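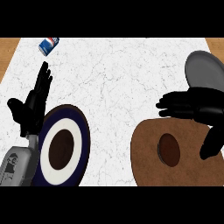
Chapter 4 opens, as robotics so often does, with an audience waiting politely. At the Skilludum open day in November, over 200 visitors came to watch a simulated robot think about a table. Gunārs Kļaviņa, at the keyboard, promised great things. On the big screen a blue soda can lay on its side, the fingers of one black hand pointing up toward it, and a small boy asked whether the robot was thirsty.
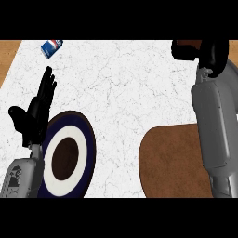 Kļaviņa said it was planning — a word we will use with more care in Section 2. Before you read on, write down what you think a robot must know about a can before it can pick one up. Keep the list. You will be adding to it.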